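索特布里奇推出搬迁补贴，瞄准邻市邦科姆制造企业

2019年3月31日

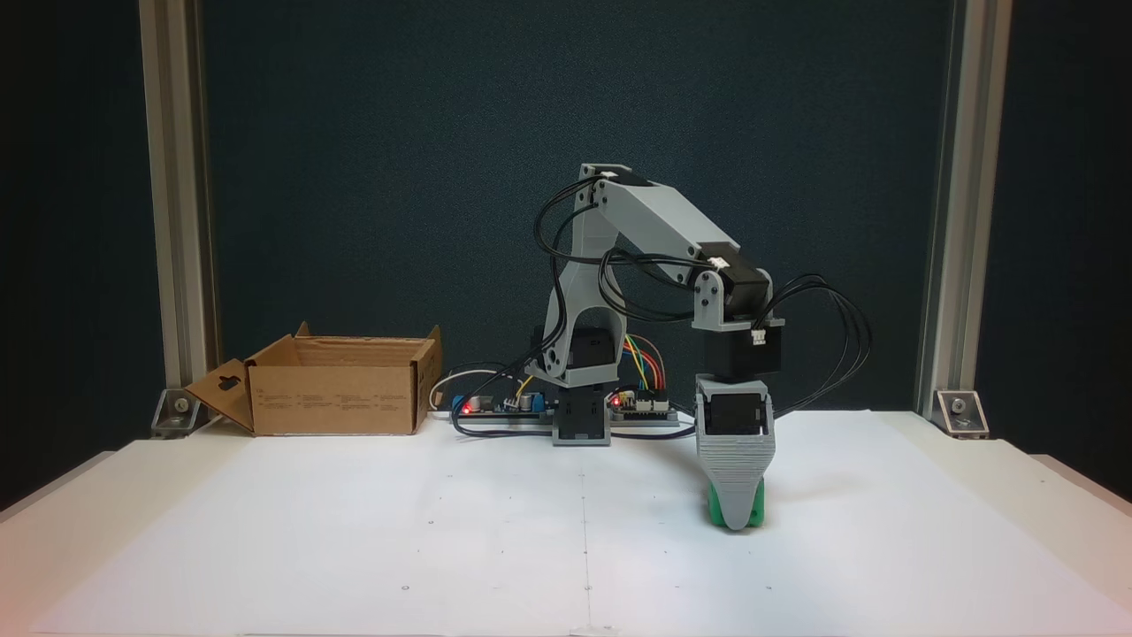 索特布里奇市政府公布了一项面向外地企业的搬迁补贴计划，把招商重点放在与其相邻的邦科姆市。根据计划，凡将注册地和主要生产场所迁入索特布里奇并签订五年以上租约的企业，可在头两年免缴市级营业附加费，第三年起减半征收。计划优先照顾的行业包括食品加工设备、医疗耗材、包装机械和小型自动化设备。最后一类的门槛定得较低。市政府在文件中写明，申请企业的雇员人数不设下限，但须提交上一年度的完税证明。

补贴计划的首期名额为30家。市政府经济发展处表示，名额按递交材料的先后顺序审核，不采用评分排名。审核期为六周，通过的企业须在一年内完成搬迁，逾期视为放弃，名额转给后面的申请者。已经在索特布里奇设有分支机构的外地企业也可以申请，前提是把总部一并迁入。

两座城市相隔一条河，由2座公路桥连接，开车往返不到半小时。多年来，两地在招商上大体各做各的：邦科姆依靠港口和铁路货场吸引仓储和制造企业，索特布里奇则以办公租赁和零售为主。这种分工近年出现变化。索特布里奇东部的旧纺织区完成土地整理后，新增了一批可供工业使用的地块，市政府需要为这些地块寻找租户，邦科姆的企业距离最近，搬迁成本也最低。

旧纺织区现更名为卡塞特科姆工业园，第一期已建成标准厂房58间，单间面积从两百平方米到一千二百平方米不等。园区管理公司称，厂房租金比邦科姆港区同类物业低一成半左右，水电按工业价格单独计量，公共卸货区免费使用。园区目前仍有超过一半的厂房空置。管理公司把原因归结为道路改造迟迟没有完工，大型货车进出园区须绕行北侧的居民区，早晚高峰时段还受限行规定约束。

市政府承诺在12月前打通园区南侧的货运道路，并在路口增设信号灯。这项工程的预算已获议会通过，施工单位尚未选定。居民区的代表在上月的听证会上要求，在新路通车之前，不再放宽货车通行时段。市政府答复说，现行限行规定会维持不变。

邦科姆方面对此反应不快。该市商业促进办公室发表书面声明，称用税收减免争夺邻市企业“对整个地区没有增加一个就业岗位”，并指出两市曾签有一份合作备忘录，约定在重大招商项目上互相通报。声明说，邦科姆是从企业那里得知补贴计划的，事前没有收到任何通知。

索特布里奇经济发展处回应称，备忘录只涉及单个投资额较大的项目，普通企业的搬迁不在通报范围之内，而且备忘录的有效期已过，双方都没有提出续签。该处同时表示，愿意与邦科姆商讨新的合作安排，但补贴计划会按原定时间接受申请。

两市争夺的企业中，规模较大的一家是包装机械制造商马里尼奥公司。该公司在邦科姆港区经营多年，现有雇员131人，厂房租约将于明年到期。公司证实已派人到卡塞特科姆工业园看过场地，也在与港区的业主谈续租，尚未作出决定。公司在给本报的答复中说，税费只是考虑的一个方面，员工通勤、设备拆装期间的停产损失以及港口装运的便利程度都要计算在内。公司的产品大部分经港口外销，搬到河对岸后，每批货都要多走一段公路，过桥费由谁承担也需要与客户重新商定。

规模较小的企业态度各不相同。一家生产食品灌装零件的企业表示，已经开始准备申请材料，主要看中的是较低的租金，减免的税额反倒不大。另一家做金属表面处理的企业则说不会考虑，该企业的排污许可由邦科姆核发，换到索特布里奇须重新申请，手续至少要走九个月。计划文件中没有提到对这类许可提供任何协助，经济发展处说正在研究是否设立专门窗口。

工会组织关心的是搬迁后员工的待遇。邦科姆机械行业工会要求，接受补贴的企业应当保证原有员工的岗位和工龄，并在搬迁后的第一年承担额外的交通费用。现有的计划文件只规定企业在领取补贴期间不得将雇员总数减少一成以上，没有涉及工龄和交通。工会表示将向两市议会分别递交书面意见。

也有地方商会提出，两市应当联合对外招商。索特布里奇商会在一份简报中建议，把卡塞特科姆工业园和邦科姆港区作为一个整体推介，由两市分摊宣传费用，新增税收按企业所在地和用工来源地分成。邦科姆商会没有对这一建议公开表态，只说会在下次例会上讨论。类似的分成办法几年前曾有人提过，当时因两市对通勤人口的统计口径不一致而搁置。

对于补贴计划的财政影响，索特布里奇市政府预计，首期名额全部用完后，头两年少收的附加费可由园区租金收入和新增物业税抵补。议会中有议员对此提出疑问，认为估算没有计入货运道路的养护费用，也没有说明如果空置厂房未能租出，缺口由哪一项预算承担。财政处答应在下次议会开会前补交一份细化的测算。

申请表格可在市政厅一楼服务大厅领取，也可从市政府网站下载。经济发展处将在卡塞特科姆工业园办公楼举行说明会，介绍申请条件和厂房情况，外地企业须提前登记。

相关新闻
索特布里奇议会通过南侧货运道路预算
邦科姆港区仓库租金连续第三个季度上涨
卡塞特科姆工业园公共卸货区启用
过桥费调整方案公开征求意见
两市商会讨论联合参加机械展
旧纺织区居民要求维持货车限行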